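Jun 13, 2023
Notebook, humanoid cell. Entry by M. Bashir, read over by K. Hedlund.

Working on the bench rules for two-hand tasks under overhangs. The old sheet was written for the single arm and says nothing on legs, feet or a second hand going out of view. Rosalind Yazzie asked for a draft she can hand to the night group without standing over them.

Draft rules as of this morning:

1. Standing clearance. Feet stay at least 130 mm back from anything the shins could touch. Measure from the toe, both sides, before arm power goes on. Mark the heel line with tape on the floor covering. Tape comes up at end of shift.

2. Hand speed. Free air limit is 400 mm/s at the wrist. Within one hand length of a fixed surface, drop to the slow profile. The Trilard controller does not do this by itself. Set it by hand and write it in the log.

3. Blind reach. If the fingertips of either hand go out of view of the head camera, the operator calls it out and the spotter answers. No answer, no further travel. One hand blind at a time. Yolanda wants this waived when torque sensing is live on all fingers. I don't agree and have left it in. Our sensing drops out on cable flex often enough that I would not lean on it.

4. Cable loops. Any loop at the wrist bracket gets checked at full roll both ways. If it can catch an edge, tie it down again. Do not shorten it with the arm raised.

5. Indicator lights. A green light on the hand housing means powered. It does not mean safe to touch. Two people told me otherwise this week, so the wording goes on the wall card too.

6. Stop button. Spotter holds it. It is not put down on the work piece, a chair or the floor.

Finger force cap: had 12 N in the draft, Mortimer Okafor wants it lower for thin panels. Left open until he runs the coupon tests. Pads are the Ridolura set, second batch, which grip harder than the first at the same command.

Grip log from the Venter rig is now over 700 cycles and still has no column for which hand. Added one. Old rows stay blank, don't guess at them.

Not settled: who signs the sheet when operator and spotter swap mid-session. Kerstin says both, at each swap. Fine by me, but the form has one line. She is redoing the form. Full review in September with the Trurnon people, who will want the clearance numbers with the method written out.

To do: reprint wall card, replace worn heel tape, send rule 3 to Yolanda with my reasons.
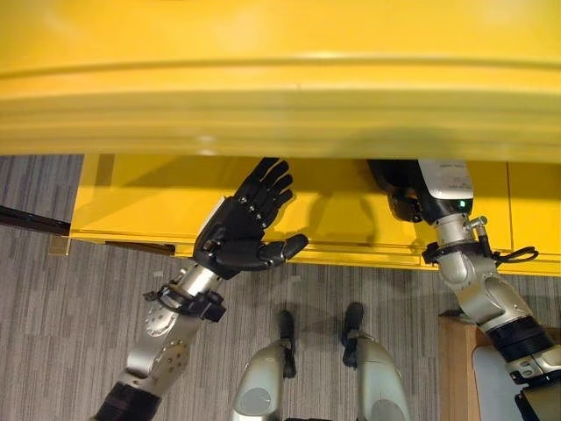
Does the spotter need to be trained as an operator too?

Only on stop, release and power-down. The spotter has to be able to carry out all three alone, and is checked on them before the first session. Driving the arms is a separate sign-off.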